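Search the forum Go

Can machines fold cartons yet?

zanurine67
We pack gift boxes in Pestham, flat kraft blanks with a folded top that locks into a handle. I priced an automatic erector in December and it handles one blank size. Has anyone got an arm doing the handle? 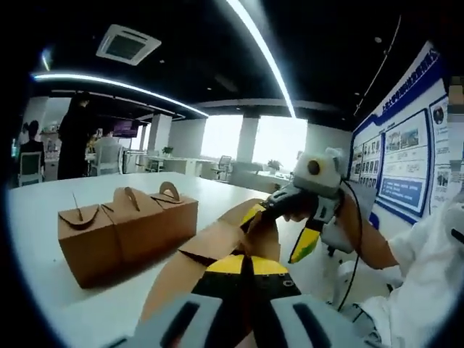
The walls are easy. Getting two flaps to interlock without creasing the arch is where ours stops - 67 good from 306 tries.

oshima_b
That is a fixture problem. Cut a jig.

kenivville
Disagree. Board stiffness varies by batch, so a jig only shifts the fault. Same reason towels at home still beat them.

oshima_b
Towels have no score lines. Cartons do.

zanurine67
Jig tried, 598 blanks. Walls improved, handle didn't.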